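Ticket: Prallia label printer skips every second label
Status: Solved
Opened by: Inès Picard
Assigned to: Vasilică Nistor

Inès, 9:10 am
Hi team! New Prallia on the packing bench and I love it, the print is so crisp. One snag: it prints a label, feeds a blank, prints a label, feeds a blank. I've turned it off and on and reseated the roll. Driver is the one from the Bodin installer.

Vasilică, 9:35 am
Great little printer, that one! Sounds like it can't find the gap between labels. Could you hold the feed button until the light flashes 2 times, then let go? It should push out a few labels and stop on an edge.

Inès, 9:52 am
Done, and it stopped halfway down a label. Ooh, and the colour of the light went from green to amber.

Vasilică, 10:05 am
Amber is really useful, thanks! It means the gap sensor is off centre. Open the lid, find the small sliding tab under the roll and move it to the middle mark. Then check the stock size in the driver. Bodin sets it to continuous by default, which catches everybody. 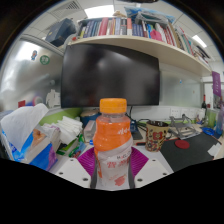 Inès, 10:40 am
It was both! The tab was hard over to the left and the driver said continuous. I changed it to die-cut, ran the calibration again and printed 12 labels in a row without a single blank. So happy with this.

Vasilică, 10:48 am
Brilliant work! I've added the driver default to our setup notes so Albane can catch it when she does the Gumik bench on Sunday. Closing this one, but reply here if it starts skipping again.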